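Ticket: Search drops commentary footnotes
Opened by Marleny Palomino

Hi all! I'm indexing our responsa archive in Filtix, almost 2,000 scanned letters, and any Hebrew footnote past page 26 just vanishes from search. I re-ran the import three times - same gap every time. 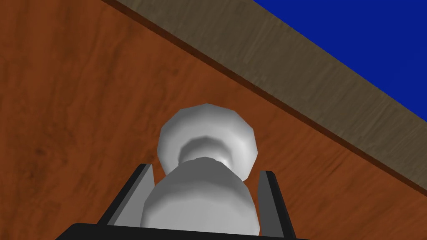 Update, December

Lawal had me switch the text direction setting and rebuild. Now 15 of the missing notes come up (yay!), but the ones citing the Talmud by folio still don't. I've sent him the log. 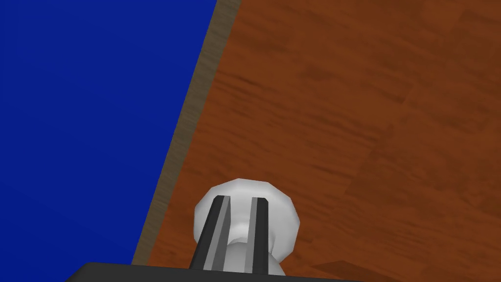
Blue area and wooden edge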